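Print this article | E-mail to a friend

In praise of the long kitchen table

By Ermelinda Louro

I grew up eating at a table that was too big for the room, and I will defend it to anyone who asks. You had to turn sideways to reach the fridge! My mother rolled dough at one end while I did fractions at the other, and whoever dropped by got the middle, along with a bowl of whatever was on the stove.

So it makes me a little sad to walk through the new apartments on Muli Street, 56 of them, and find hardly a spot where six people could sit down together. 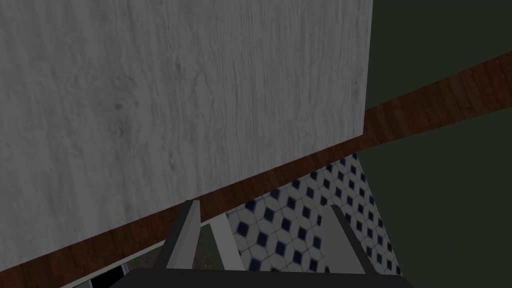

My neighbor Kamil Brabec thinks I'm being sentimental. People eat at odd hours now, he says, and a stool at the counter does the job. Fine, but a stool faces the wall. A table faces other people, and that changes how long you stay (and how much you eat, in my case).

We use cookies to improve your visit. Accept | Settings

Last June, three families on our block pushed their tables end to end in the yard and we had supper until the streetlights came on. Soup, bread, a plum cake that fell apart, kids underneath with the dog. I've been to fancier dinners and can't remember a thing I ate.

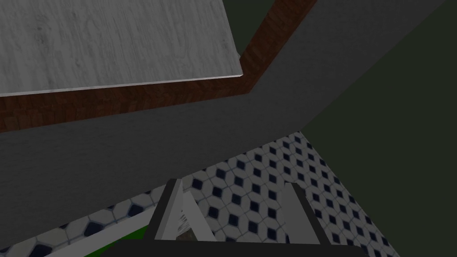 If you're moving, measure for the table first and squeeze the couch in afterward. Buy it used, scratches and all. Then call somebody over on a plain evening and put out soup. I'd love to hear how it goes!

Print | E-mail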